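Wed 28 July - workshop notes, the Jarman pontoon

Back on the Jarman today after a week of looking at it through the door and feeling guilty. For anyone picking this up cold: twin-tube pontoon, port tube taking on water, owner wants it back on the lake before the end of summer and has been very patient with us (more patient than I would be!).

Pulled the drain plug on the port tube first thing and let it run into the tub while I made coffee. Then Csenge and I put air in it, very gently. We keep the regulator at 3 psi and no higher, and I'm writing that down again because I came in this morning and somebody had left it wound way up. Please check it before you hook up, every time. Those tubes are thin and they will bulge on you.

Soaped all the seams. Nose cone weld was fine, which surprised me, I'd have put money on it. Rear cap fine. The bubbles came up at the third bracket from the stern, on the inboard side, right at the toe of the weld where you can't get your head in. Hairline crack, maybe as long as my thumbnail. Csenge found it by ear before I found it by eye, so credit where it's due.

Marked it with the paint pen, dropped the pressure, let it sit. I want to grind that one out properly and not just smear more metal over the top. Somebody has already been in there once with a blob of something gray and it came off with a scraper.
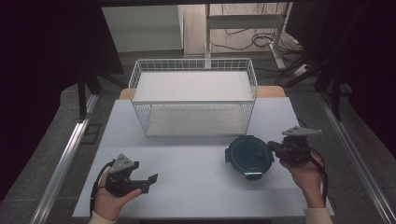 Can we weld the bracket with the deck still on?

It depends on how much room there is between the bracket and the underside of the plywood, and on this boat there isn't enough. The deck panel over that bracket has to come up, or we scorch it and buy the owner a new one. Lleucu thinks six bolts and the edge trim will do it. I think the trim will fight us.

While the boat was up I went through the rest of the list. Steering is stiff to starboard, and I'm fairly sure it's the cable and not the helm, as the wheel spins like a dream once the cable is off. Saron has a replacement priced from Prarell and will order it once the owner says OK. Two of the seat bases are loose (screws stripped out of the deck, the usual). The ladder hinge needs a new pin. I had one in the drawer that nearly fit, and nearly isn't good enough on a ladder.

Engine is a 90 and it's in better shape than the boat. Hour meter says 576. Changed the gear oil while I was there - a bit dark but no milkiness, so the seals can stay as they are. Impeller I don't know about. No paperwork on it, so I'd like to just do it. Saron, can you add that to the quote?

Speaking of the quote, it went out at 2370 before the impeller and before we knew about the deck panel. Liette is going to call the owner and talk it through. I'd do it myself but I always end up giving something away for free, and everyone here knows it.

Trailer: bunk carpet is worn through at the back on the port side, right under where the crack is. Could be a coincidence. If a bolt head has been rubbing there I want to see it before the boat goes back down, so please nobody lower it onto those bunks until Elvia has had a look. She's in tomorrow.

Still to do: deck panel up, grind and weld, second air test, then leave it overnight with the gauge on. Order carpet. Find the good scraper, which was on my bench at lunch and wasn't at four.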